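Skirkham ground tour, quick notes

Typing this on the train so forgive the state of it. Went round the Skirkham ground on Tuesday morning, the members' tour, 10.30 start, in by the east gate because the main entrance is still fenced off. Paid 2 extra for the booklet. Not worth it, mostly ads.

Guide was Olga Coelho, works in the ticket office the rest of the week. Very quick talker. Knew the place inside out and didn't dodge the money questions, which I'd half expected.

First stop the boardroom. Smaller than you'd think. Long table, old pennants, one from the Usilstead friendly that got rained off. Olga said the budget gets argued over in there every June and last year's meeting went past midnight. Somebody asked if members could sit in. No, but the minutes go up on the club site, if you can find them. I've tried. Buried under the shop.

Then the new stand. 825 seats going in, 66 of them for away fans, and people in our group had opinions on that. Legroom good, I sat in one. View from the back row fine except for the corner flag nearest the tunnel. Roof leaks at one end, they know, the contractor (Figueiredo) is coming back for it before the season starts.

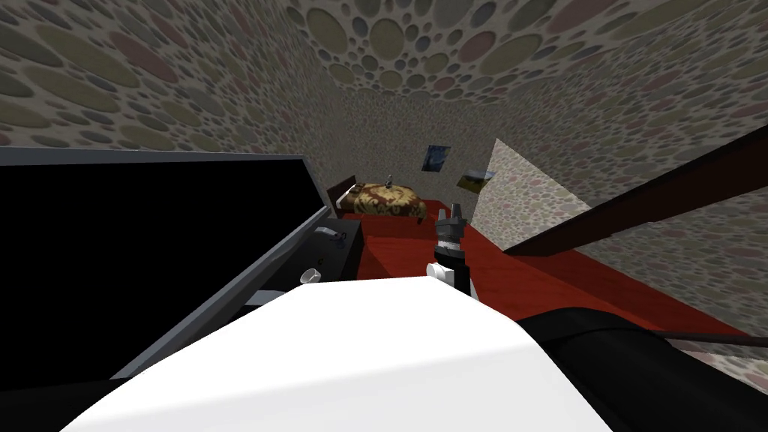 Season ticket prices next. Adult goes to 174, same seat, same number of games. Olga's line was that it hadn't moved in years and the floodlights have to be paid for somehow. Fair enough I suppose. No news on a family ticket. Anong Panyasiri, who runs the womens side, joined us for this part and made the case for one ticket covering both teams. Best idea I heard all morning. It goes to the board after the summer, she says, and she wants members to write in beforehand. I will.

Dressing rooms: home one freshly painted, away one not. Draw your own conclusions. Showers locked. Physio room we only saw through the door.

Pitch last. You're not allowed on the grass, dont even try, the groundsman was watching us the whole time. Walked the touchline as far as the dugouts. The Jamano boards are down and there's no new sponsor yet, or none they would name.

Tea after in the supporters' bar, decent, biscuits included. Whole thing took a bit under two hours, could of used another twenty minutes in the trophy room, we got rushed through that.

Next tour is in the school holidays. Book by phone, the online form kept throwing me out. Parking behind the stand is free if you tell them you're on the tour.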